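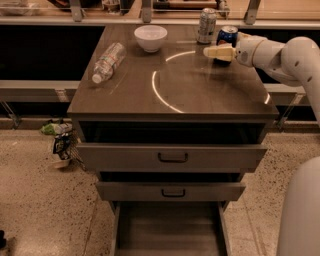 Tillia Furnished Units — Progress Report to the Gorklow Housing Fund

Reporting date: 03/11/2020

1. Work in the period

Clearing of left-behind items continued in the Bezerra building. Drink cans, bottles and small dishes remain the most common items on cabinet tops. They are removed first, before drawers are emptied and surfaces wiped. Cans and plastic bottles go to recycling; bowls go to the kitchen store for washing and reissue.

The count of items removed to date is 2,082, of which 1,687 were bottles and cans.

2. Cabinets

The standard unit is the dark brown cabinet with a flat top, an open recess under the top and drawers below. The drawer fronts are gray-brown with a black U-shaped handle at the center. We have checked 33 cabinets since February. Three need new drawer runners — the upper drawer does not stay fully closed. Parts are on order from Ferkis.

The tops have a slightly glossy finish that shows ceiling lamps as bright streaks and arcs. Under this light, ring marks and fine scratches are hard to see from the front. Inspection is now done from two sides with the lamp off.

3. Open points

Bottles left lying on their sides are to be checked for closed caps before the top is cleared. The checklist has been changed to say so.

Runner replacement is not in the current budget line. We ask the Fund to confirm whether it may be charged to repairs.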